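Review: Korneo Sidewalk Planner 4, tested in simulation
Adoración Villanueva 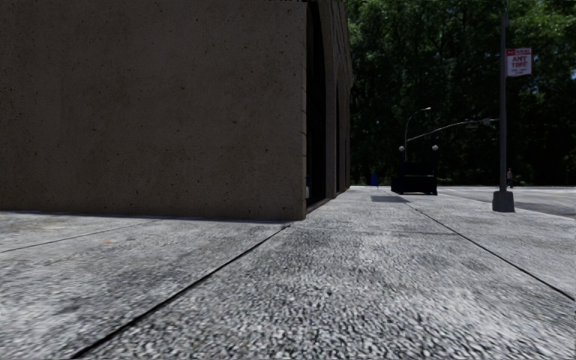 Korneo plans short routes for delivery robots on city sidewalks. I ran 15 routes in the Zornstead simulator, with the viewpoint kept low. Setup took nearly 12 minutes. Paths past pole bases and along the curb were smooth. Expansion joints in the pavement gave no trouble, but dark shadows were marked as obstacles on 5 routes until I raised the contrast threshold. The log viewer is slow and the manual skips the cost map settings. Good planner, weak tooling.

We use cookies to improve this site. Accept | Manage settings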